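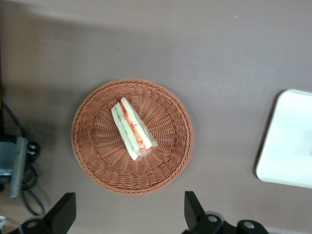
Stirnance: frequently asked questions about the perception and planning modules

Last updated Jul 3, 2026 by Hedvig Lie

What does Stirnance do?
Stirnance is a software package for robot arms which do pick and place work on a table. It takes the images from the wrist camera, finds the objects, proposes grasps and sends a motion plan to the controller. The training of the grasp model is done in a separate tool, Jeltinine, and you can use one without the other.

Which camera position do you recommend?
We develop with the camera on the wrist. The fingers are then always visible at the lower border of the image, so you must give the planner a finger mask. Without the mask, the detector will sometimes report your own gripper as an obstacle and the plan is refused with error 81. Ruben Hendriks wrote a script that makes the mask from 10 images with the gripper open and closed.

Does it work with transparent objects?
Partly. Clear acrylic gives reflections, and the segmentation likes to cut one rack into several pieces. For racks and shelves we advise to register them as fixed furniture in the workspace file. Then the detector only has to look for the products.

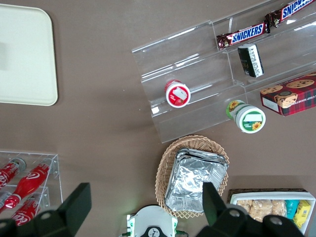 Wrist camera view of a grocery layout with clear racks, a basket and trays.

What about shiny packaging, such as foil or plastic wrap?
Set "highlight_filter" to 4 in the perception file. A higher value removes more of the bright spots, but it also removes printed text, and this can harm the recognition of labels.

Must I have a label for every product?
No. Products without a label get the class "unknown" and can still be grasped. If you want to ask for a product by name, please add it to the catalog first. The guide from Ans Aerts explains the format.

The planner stops after 300 ms. Can I give it more time?
Yes, change "plan_timeout" in the planner settings. In the test cell at Medby we keep the standard value. If a plan is often not found, please check first if the height of the table is correct.

Can I use a suction tool?
Not in this version. Enda Dunne is working on it and we hope to release a first test in September.

Where do I report a problem?
Use the issue form and attach the log file together with your workspace file.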